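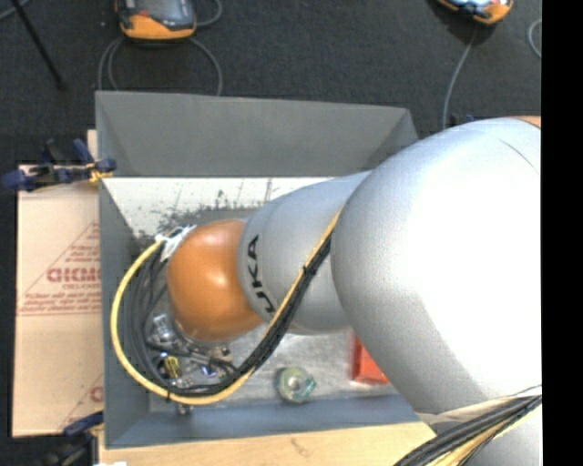
## 4. Your first loaf in the Zomari bread maker

You've washed the pan, you've run it empty once to burn off the factory smell, and now comes the good part! Start with the plain white loaf, even if you've baked for years. It shows you how your own flour behaves in the Zomari, and every other recipe in this guide builds on it.

**Before you start**

Let the flour and yeast come up to room temperature. Flour straight from a cold garage gives a short, dense loaf, and people then blame the yeast (I did, for most of a winter).

1. Lift the pan out by its handle. Always fill it on the worktop, never inside the machine.
2. Push the paddle onto the spindle until it clicks.
3. Pour in the water first, then the oil.
4. Add the flour so it covers the water completely.
5. Put the salt and sugar in opposite corners. Make a small dip in the middle of the flour and tip the yeast into it.
6. Lower the pan into the machine and turn it clockwise to lock it.
7. Close the lid, choose programme 1, then pick your crust colour. Medium is lovely.
8. Press and hold **Start** until it beeps twice.

> **Note:** The first few minutes are noisy. The paddle knocks, rests, then knocks again. Go and put the kettle on.

**Checking the dough**

Ten minutes into kneading, open the lid and have a look. You want a smooth, slightly tacky ball. If it's sticking to the sides, add flour a teaspoon at a time; if it's crumbly, do the same with water. This one peek will improve your bread more than any gadget, and it's great fun to watch the dough come together.

> **Caution:** Don't open the lid once the rise has begun. The warm air escapes and the top may sink.

**Using the delay timer**

Set the timer to the number of hours until you want the loaf *finished*, baking time included. Waking up to fresh bread on a grey Tuesday is a real treat. Don't use the timer with milk, eggs or butter.

**Taking the loaf out**

9. When the long beep sounds, press **Stop** and unplug the machine.
10. With oven gloves on, turn the pan anticlockwise and lift it straight up.
11. Tip it over a wire rack and shake. If the loaf won't budge, leave it for five minutes and try again.
12. Check whether the paddle has come out inside the bread. Hook it out before slicing.

> **Caution:** The pan and the inside of the lid stay hot for at least 40 minutes. Keep children well back.

Leandro Núñez, who tested the recipes in this guide, likes to swap a quarter of the white flour for rye on his second go. Add an extra spoonful of water if you try it. For seeded loaves, see section 5.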